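Home | About | Notes | Archive | Contact

Minutes, February security catch-up, Fokico back office

I took the notes again, so blame me for the spelling. We started at 9:15 with the Barnimska people dialing in, and it took a while before they could hear us (wrong input, same as last time!).

Backups first. I ran the restore test on the Okabe file server and 377 folders came back clean. Another 209 are still on the old schedule, which means they only get copied on weekends. I wasn't happy about that and said so. Vojtěch Šťastný thinks he can move them over before the end of the month if he gets the extra storage. Agreed: he gets the extra storage.

Then phishing. We had three people click on the fake invoice test and two of them typed in a password as well. I know, I know, it was a good fake. We talked about whether to name names and the answer was a pretty loud no. I'll have a quiet word with each of them and we'll run another test with a different story, maybe a parcel notice. Please don't warn your teams this time!

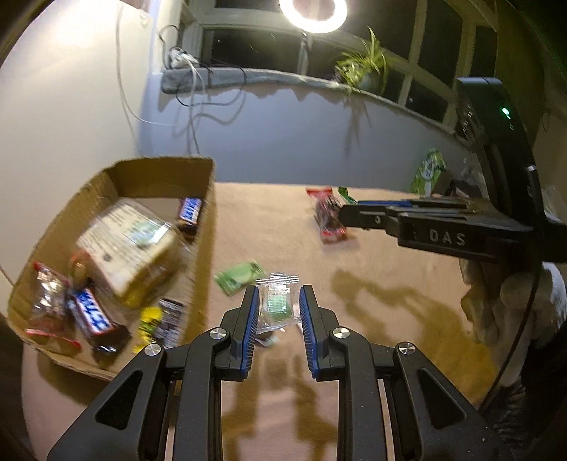 Candy wrappers on the table, gripper open over the clear packet.

Jomwood contract. They want remote access to our booking system so they can fix things faster, and I'm fine with that in principle, but I don't want a shared login floating around in somebody's email. We went back and forth on this longer than I expected. Barnimska would rather have them call in each time and be let in by hand. Vojtěch said that would drive him up the wall, and I kind of see his point. For now it's named accounts, a code on the phone, and access switched off overnight. I'll write it up and send it to Jomwood for a yes or no.

Old laptops: still in the cupboard, still not wiped. I said I'd do it in January and I didn't, so it's on my list again.

Any other business: the guest wifi password is changing. Barnimska asked for a printed copy of the who-to-call sheet, because a PDF on a locked-up server isn't much use to anyone. Good point, I'll print it and mail them a couple.

We wrapped up at 10:40. Next one is in March, same room, and Vojtěch is doing the notes.

Share | 3 comments | 2 shares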